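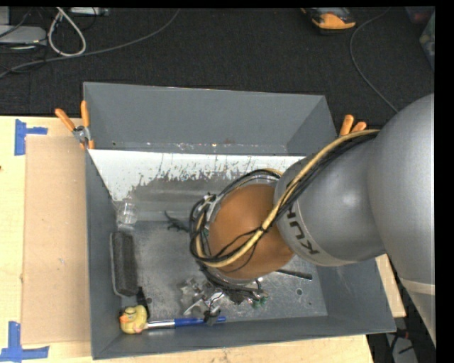
7. Quando o braço para com a garra dentro da caixa

Se você chegou direto nesta seção, imagino que o braço esteja parado agora, com o punho lá embaixo no meio dos objetos e a mensagem 1396 na tela. Respira. Acontece com todo mundo que usa a célula, aconteceu comigo na primeira semana, e quase sempre dá para sair sem trocar peça nenhuma. O que não dá é apertar "Continuar" para ver o que acontece (eu apertei, e conto o resultado na 7.5).

A 1396 é uma mensagem do nosso programa de coleta, o Sosano. Ela aparece quando o esforço no punho passa do limite durante a descida ou logo depois de fechar a garra. O programa não sabe o motivo, só sabe que alguma coisa empurrou de volta. As causas que eu já peguei, da mais comum para a mais rara:

- a garra desceu em cima de um objeto rígido encostado na parede (a ferramenta de cabo azul é campeã nisso, principalmente deitada ao longo da frente);
- a garra encostou na rampa branca do fundo, onde a borda já está gasta;
- o feixe de cabos do punho enroscou ou ficou esticado numa rotação grande;
- a caixa saiu do lugar.

7.1 Antes de pôr a mão em qualquer coisa

CUIDADO: o braço parado por esforço continua energizado e pode estar fazendo força contra o fundo. Quando essa força é liberada, ele pula. É um pulo curto, mas com os dedos entre a garra e a parede da caixa não tem nada de curto. Ninguém põe a mão dentro da caixa antes de terminar a 7.2. Isso vale também para "só tirar o patinho que está atrapalhando".

1. Aperte a parada de emergência do painel de mão. Não use a pausa do Sosano, ela segura o programa e deixa os motores ligados.
2. Avise em voz alta quem estiver na sala.
3. Olhe de longe, dos dois lados da mesa, e descubra em que a garra está apoiada. Leve o tempo que precisar.
4. Olhe também o feixe de cabos, de cima do segundo elo até o laço que ele faz no punho. Se algum trecho estiver esticado como corda de violão, pule para a 7.3 antes de mover qualquer eixo.
5. Anote a posição das juntas que aparece no painel. Eu esqueço esse passo com uma frequência vergonhosa e sempre me arrependo na hora de preencher o registro.

7.2 Tirando a garra lá de dentro

Nesta parte você vai precisar do painel de mão, do modo manual e de paciência.

1. Coloque a chave em modo manual reduzido.
2. Ajuste a velocidade para 20 %. Se o painel voltar sozinho para o valor anterior (o nosso faz isso depois de uma emergência), ajuste de novo e confira.
3. Solte a parada de emergência e confirme a mensagem.
4. Escolha o sistema de coordenadas da base. No da ferramenta, "para cima" segue a inclinação do punho, e aí você arrasta a garra de lado contra a parede achando que está subindo.
5. Suba em Z com toques curtos no botão. Um toque, olha, outro toque.
6. Se a garra estiver segurando um objeto, suba até os dedos livrarem o fundo e só então abra. Objeto comprido preso pelas duas pontas é a exceção: abra primeiro e suba depois.
7. Continue até a garra ficar bem acima da borda da caixa.
8. Leve o braço para a posição de descanso e aperte a emergência outra vez.

Agora sim pode mexer nos objetos.

Nota: se no passo 5 o painel recusar o movimento por limite de junta, não insista alternando eixos no chute. Chame a Greer Pollock ou o Zbigniew Wróbel, que têm a senha para liberar os freios eixo por eixo. Com freio solto o elo desce com o peso dele, e por isso essa operação é sempre feita a dois.

7.3 Cabos e mangueira do punho

Esta é a parte da célula que eu mais vigio. O feixe vem por cima do segundo elo, cruza a capa laranja do punho em diagonal e dá a volta pela lateral, com a mangueira amarelada no meio dos cabos pretos e uma abraçadeira preta segurando o conjunto. O laço precisa ter folga para o punho girar, mas folga demais vira gancho, e um gancho dentro de uma caixa cheia de tralha acha sempre o que pegar.

1. Com a emergência apertada, passe os dedos pelo feixe inteiro procurando vinco, corte ou trecho amassado.
2. Veja se a abraçadeira continua no lugar. Ela tem que segurar sem esmagar a mangueira; se a mangueira marcou, afrouxe.
3. Confira os fios finos que saem do feixe principal por cima da capa. São os primeiros a soltar, e o sintoma é traiçoeiro: a garra fecha normalmente, só que o Sosano registra "sem contato".
4. Verifique os cabos que passam por baixo do punho, perto da garra.
5. Em modo manual, gire o último eixo devagar até os dois limites que usamos no programa, com outra pessoa olhando o laço.

CUIDADO: não resolva um cabo caído com fita adesiva. A Orathai Siriwan achou um remendo desses em outubro, com a fita já descolada e a cola espalhada pelo punho. Levou uma tarde inteira para limpar.

7.4 Caixa, grampos e objetos

1. Aperte os dois grampos de cabo laranja, um de cada vez, e tente empurrar a caixa com a palma da mão. Se mexeu, refaça a calibração da seção 4. Toda ela, mesmo que o deslocamento pareça ridículo.
2. Confira se as marcas de fita azul na mesa estão inteiras e se a placa de papelão continua alinhada com elas.
3. Olhe a borda inferior da rampa branca. Raspe com a unha as lascas que estiverem levantadas e recolha os farelos da junta com um pano seco. Riscos no fundo metálico são normais e não atrapalham.
4. Afaste das paredes o que for comprido e duro. Copinho transparente, lagarto e pato podem ficar no canto, porque a garra passa por eles sem reclamar (o copo é difícil para a câmera, mas isso é assunto da seção 9).
5. Veja se sobrou alguma coisa no fundo que não faz parte do lote. Haste, parafuso, pedaço de abraçadeira, tudo isso sai.

7.5 Voltando a rodar

1. No Sosano, abra Configuração > Descida e confirme que a espera depois do contato está em 1000 ms. Alguém sempre baixa esse valor para ganhar tempo, e a 1396 volta no mesmo dia.
2. Apague a tentativa interrompida ou marque como "falha mecânica". Não deixe como "erro de pega", que estraga a estatística da Catriona Swanson e ela vai vir falar com você.
3. Rode um ciclo em vazio, com a descida parando acima da borda.
4. Rode alguns ciclos completos ainda em 20 %, com a mão no botão de emergência.
5. Deu tudo certo? Pode voltar à velocidade normal.

Ah, e o "Continuar" que eu prometi contar. Era uma terça, fim de tarde, a garra estava apoiada num cabo de ferramenta e eu achei que o programa fosse recalcular a descida. Ele não recalcula! Retoma exatamente de onde parou, com a mesma meta. A ferramenta saiu de lado, bateu na parede, o punho desceu o que faltava e um dedo da garra entortou. Ficamos parados até a peça nova chegar da Pawlak, e desde então o botão pede confirmação dupla.

7.6 Quando parar e chamar alguém

Não volte a rodar se:

- a 1396 apareceu de novo logo depois dos ciclos de teste;
- há cheiro de queimado ou ruído novo no punho;
- a garra fecha torta ou não fecha até o fim;
- a mangueira chia.

Deixe a emergência apertada, pendure a plaquinha no painel e escreva no registro da célula a hora, a posição das juntas e em que objeto a garra estava. Depois avise a Heather Rankin, de preferência antes de ir embora.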